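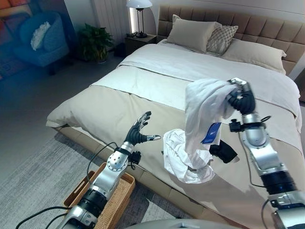
Bed with a tufted beige headboard, three pillows and a folded-back white duvet.

Corrections Policy, Week 6 notes: Reading a jail budget

Hi all. A few of you asked me to write up what I rambled through on Wednesday, so this is the tidied version (tidied a little, anyway). Bring it to section, because the worksheet uses the same numbers.

We're working with the Rornell County jail, our practice county for the rest of the term. The budget is $14 million for the year. The average daily population, or ADP, is 106 people. Please write those two down somewhere you won't lose them!

1. Cost per person per day

Everybody's first move is to divide the total by the ADP and then by 365. Do it and you get a bit under $362 a day. Great, that's your average cost, and it's the number that ends up in the newspaper.

Now the part I kept banging on about. Suppose the county sends one fewer person to jail tomorrow. Does it save $362? Nope. The lights stay on, the same officers work the same shift, the nurse still gets paid. What it saves is food, laundry, some medicine and not much else. That smaller number is the marginal cost, and I want you to get twitchy every time you see somebody use the average where the marginal belongs. I've read reform proposals I really liked that made this mistake on page one, and it hurts them when the sheriff's office answers.

The savings get bigger in steps. Empty a whole housing unit and you can close it, and then you're talking about staff posts, which is where the money is.

2. Capacity is a slippery word

The Rornell jail has 197 beds on paper. With an ADP of 106 it looks a little over half full, and someone at a public meeting will always ask why we don't just shut half of it. Fair question! But check which beds are counted. Rated beds, medical beds and intake cells may or may not be in the total, and people have to be separated by classification, so you can't fill every unit to the last bunk. Look for the footnote. If there's no footnote, email and ask.

3. Where the line items hide

Health care in Rornell is contracted out to Starnari, so it sits under "professional services" and you won't find it under "personnel" at all. Half the class missed it last week. Overtime is in its own line, and pension costs are in the county's general budget, which means the $14 million is already too low. How much too low is question 3 on the worksheet.

Programs (classes, reentry planning, the Ulero job training course) come out of the inmate welfare fund, a separate pot. The course logged 433 enrollments for the year. Careful, though: enrollments, and one person can enroll twice. I'd want completions before I said anything nice or nasty about it.

For section

Read the Sarıgül chapter on fixed and variable costs, skipping the appendix unless you like that sort of thing (I do). Then do questions 1 through 5 and show your division. If your daily cost comes out in the thousands, you forgot the 365.

Office hours are at 3:30 as usual, same room.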